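Coin cell (computing)

A coin cell, or button cell, is a small round battery. In desktop computers it keeps the clock running while the machine is unplugged. It fits into a holder on the motherboard and can usually be replaced by hand.

Background

Early home computers often had no battery at all, and the user typed in the date at each start. Later boards used soldered batteries, some of which leaked and damaged nearby parts.

Signs of a weak cell

The usual sign is a clock that resets to an old date, often in January. Some machines also show an error message at startup. A cell can last up to 150 months in light use, but many fail much sooner.

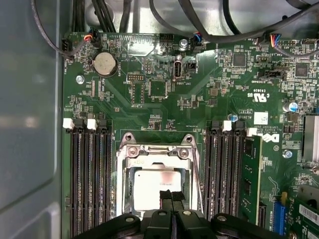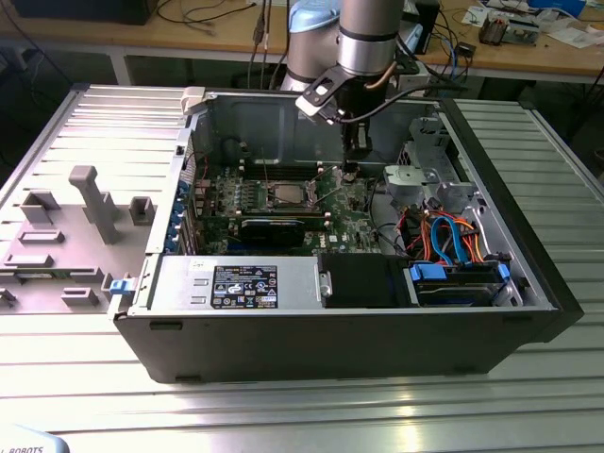 Replacement

The power cord is removed before the case is opened. The new cell should be of the same type as the old one. Clock and startup settings may then need to be entered again. Used cells should be taken to a battery collection point and kept away from small children, who can be badly hurt by swallowing them.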